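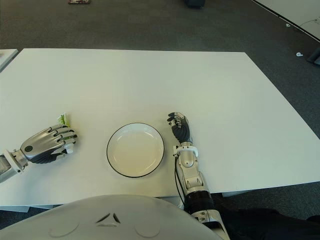
*Photo: Rebane*

10/09/2019, late, the kettle on again.

Bundle fourteen. Still bundle fourteen. The judgment was due upstairs by morning and she was on paragraph 500 with the lamp buzzing and one shoe off under the desk.

Prosecutor against the former district commander of Farkden. Two counts. Deportation, and the burning of the grain store. Everybody in the registry called it the Farkden case, though most of it happened down the valley at Wasside, where the river bends and the road doesn't.

She'd never been to Wasside. Knew it better than her own street by now. The mill, the chapel, the school with the blue door. Which witness saw which truck from which window. She could of walked it in the dark.

Footnote 1209. That was the trouble.

The footnote said *see exhibit, transport order, signed*. Good. Fine. Except the order in the bundle wasn't signed. There was a stamp, a date in September, a line for the signature and nothing on the line. She turned it over. Turned it back. Held it up to the lamp like her nan used to hold up a fifty dollar note at the milk bar.

Nothing.

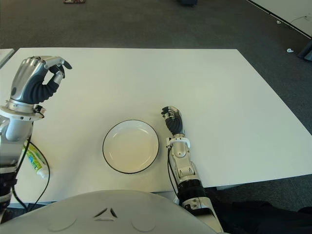 *White plate, black rim.*

So. Options. Ring the judge at home, no. Ring the prosecution, absolutely no. Go down to the vault herself and look at the original.

Lift was out. Stairs then. Four flights in the one shoe and then back up for the other one, swearing, and down again.

The vault smelled of cardboard and somebody's mandarin. The night clerk had his feet on the heater and a crossword going. She said the exhibit number. He said it back slower, as if it might improve.

"Jeltosetti boxes," he said. "That's the whole Jeltosetti lot, love. There's 3000 pages in there."

"I only need one."

"They all say that."

Jeltosetti was the freight company. It had carried the grain out in spring and the people out in September, same trucks, same invoices. Kept beautiful records. Sued for payment afterwards, when the war was over and the goverment had changed, and that was how the papers had come to light at all. A billing dispute. The company wanted its money.

She sat on the lino and went through them. Diesel. Tyres. Diesel. A driver's lunch, receipted. A tarpaulin, green, returned torn. Her eyes going.
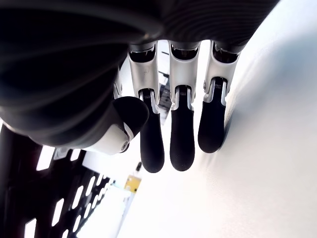

## The carbon

Just after three. Stuck to the back of a tyre invoice, thin as onion skin, so she nearly went past it.

The same order. Same stamp, same date. And on the line, in purple, backwards through the paper where it had pressed from the sheet on top, his name. Big looping thing. A man who liked signing.

She didn't move for a bit. Then she did the proper thing and called the clerk over, didn't touch it again, made him look, made him write down the time and the box. He took his feet off the heater for that. Put his glasses on.

"Is it in evidence?" he said.

And there it was. Because it wasn't. The box was in the vault but the sheet had never been tendered. Trial closed in autumn. The judges couldn't rely on it, and she couldn't put it in a footnote, and she couldn't now not know it.

She'd have to write a memo. Chambers would have to tell both sides. The defence would want to be heard, and fair enough. The families had booked buses for the morning. Coming down from Wasside overnight, some of them would be on the road already, thermoses and blankets, the old women with their good coats folded on their knees so as not to crease.
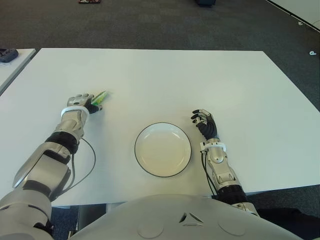 She thought about the buses all the way back up. Four flights. Thought about how easy it was to leave a footnote be. The witnesses had been strong. He'd go down on the witnesses probably, unsigned order or no. And a carbon could go back behind a tyre invoice and stay there.

But the clerk had written down the time. She'd made him.

She sat. Both shoes on. Opened a new page, typed the case number, got it wrong, typed it again.

*To the presiding judge. Urgent. In the course of checking the note at 1209*

The kettle clicked off. She got up and made the tea, then came back and finished the sentence.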